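Edura opens its robot lab to visitors for one afternoon in November

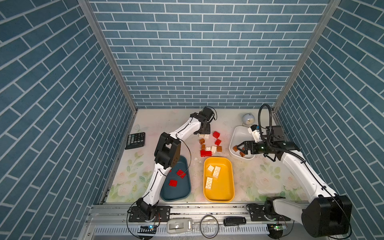
Two robot arms sort toy bricks by color at the Edura open day.

The training center Edura opened the doors of its robot lab in November, and 82 visitors came during the afternoon. Many of them were parents with school children, but also people from local companies who wanted to see automation from a short distance.

The most popular station was the brick sorting. Two arms share one work surface. Red bricks go into the blue tray, white bricks into the yellow tray and brown bricks into a white bowl. The software for this task was prepared by the firm Vultance together with students of the second year. According to Edura, the students recorded 491 practice runs before the open day.

Visitors could ask questions to the students after each demonstration, which was repeated every 40 minutes. The children asked mostly how the arms know the colors, and the adults asked about the price.

In the next room the company Beser informed about its places for apprentices. The interest was bigger than expected and the printed brochures were finished already at 4 p.m. They can still be requested at the Edura front desk.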